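Folding and Bed-Making at Plunden
Small Rooms Gallery – Brorngate Home Pages
Posted Nov 8, 2022

Welcome back, and thank you for all the kind notes after the kitchen gallery! Quite a few of you wrote in asking for the bedroom, and I have to admit I'd been putting it off, partly because a bedroom is such a private sort of place and partly because ours at Plunden changes from one hour to the next depending on what has been washed. But the season for heavy bedding has come around again, the light clothes are going up and the dark ones are coming down, and it seemed like the right time to show you how the folding gets done in there.

For anyone new to these pages, Plunden is the name of the house, a plain, comfortable place at the Grellberg end of Brorngate, and I've been writing about its rooms since March. There's no grand plan to it. I like looking at how other people keep their homes (don't we all, walking past a lit window in the evening), and I thought a few of you might like to look at this one. The gallery is a short one this time, with plenty of chatter from me in between, so put the kettle on.

Black clothes on the bedspread

I do nearly all my folding on the bed. I know there are people who swear by a table, and my grandmother used the top of a chest with a towel over it, but a bed is the right size for long things and you can walk along the side of it as you go. The flowered bedspread is a great help with dark clothes, because every bit of lint and every stray thread shows up so clearly once you lift the garment away. And the wardrobe is only a few steps off, so nothing has time to get creased again between the folding and the putting away.

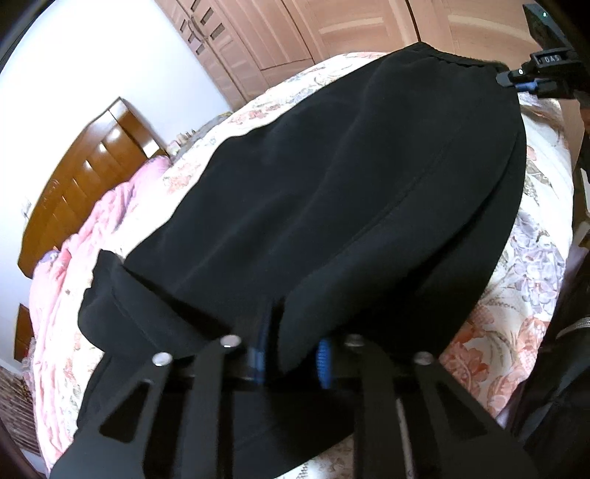
Black on cream and pink, with the wardrobe doors behind and the pink blanket bunched up next to it.

My way with anything that has a gathered waist is to start from the waistband. Lay the piece down, hold the waistband still, and smooth down from there toward the hem with the flat of your hand. Elastic likes to pull everything crooked, and if you begin at the hem you end up chasing the same wrinkle back and forth until you lose patience with it. Once the waist is settled, bring the hem up to meet it, give the whole thing a pat, and fold it over once more. That's plenty. I used to fold clothes down into tiny parcels after reading a magazine piece on the subject, and all it gave me was a drawer full of square creases and a sore neck from hunting for the right parcel.

Black things get a shelf to themselves here. I tried mixing them in with the rest for a while, and on dark mornings I could never tell the navy from the black, so now they sit together and I pull from the top of the pile. A set of shelf dividers from Jacobs keeps the pile from leaning over into the sweaters – I bought 2, used one, and gave the other to my sister, who has since asked for more.

Pink and flowers, on the move

Big pieces are another matter altogether. A pair of pants will lie there and behave itself, but a blanket or a bedspread has its own ideas, and the only thing I've found that works is a good confident sweep. Take hold well in from the corner, lift higher than you think you need to, and let the air get under it. Then let it come down slowly. If it lands crooked (mine usually does) it's quicker to lift and sweep again than to tug at it from four different sides.

I'm fond of these colors together, the plain pink with the white and the faint orange and lavender flowers. Pink wasn't something I would have picked at 20, when I wanted everything in gray, but it warms up a pale wall wonderfully on a dull afternoon. 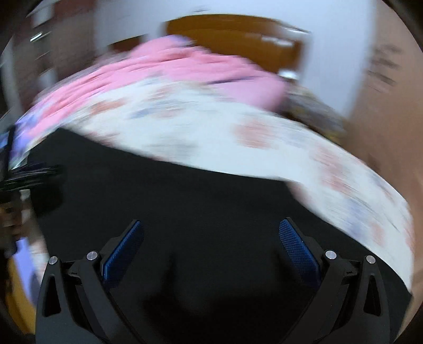
A few things readers asked

How long does the whole bed take? Almost 15 minutes if I'm doing it properly and putting clothes away at the same time, and a good deal less on mornings when I'm not.

Do I iron the bedspread? Never, I'm afraid! I smooth it with my hands and let it settle overnight. The flowers are very forgiving.

Where does the extra bedding live? On the top shelf of the wardrobe in the cold months, and in a long bag from Jacobs the rest of the year. The bag is 65 centimeters across, so measure your shelf first, which I did not do.

What about lavender sachets? I love them, but they make me sneeze, so the shelves get a bar of plain soap still in its wrapper. I swap it out in March when I turn out the whole wardrobe.

The hallway at Plunden is next, coats and boots and all, and if you have a good way of keeping scarves from sliding off their hooks, please write and tell me before then.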